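3.2 Care of the hand-held grippers

The folding cell at Welus uses a pair of white hand-held grippers, which the operator carries above a made-up bed. Before each session both units are wiped with a dry cloth and the straps are checked for slack. The jaws are then opened and closed 15 times, and a gripper that sticks is taken out of use. Work starts with a single piece of dark cloth on the sheet (Figure 3).

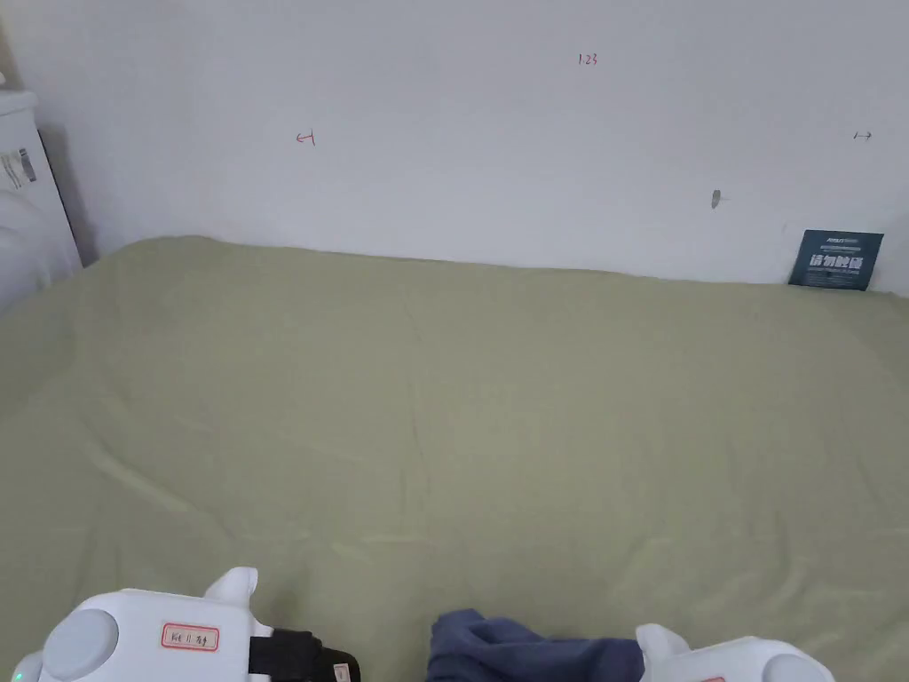 Figure 3. The two grippers held over the bed at the Welus cell, with the cloth between them.

Upendo Chege remarked that the daily check was sound but that the straps should be replaced on a fixed date, as slack was hard to judge by hand. The remark was taken up in August, and straps are now changed every nine weeks.

Labels are renewed when the writing fades. Each repair is entered in the cell log under the number of the unit. Over the period of the study the log held 13 entries, most of them for worn straps.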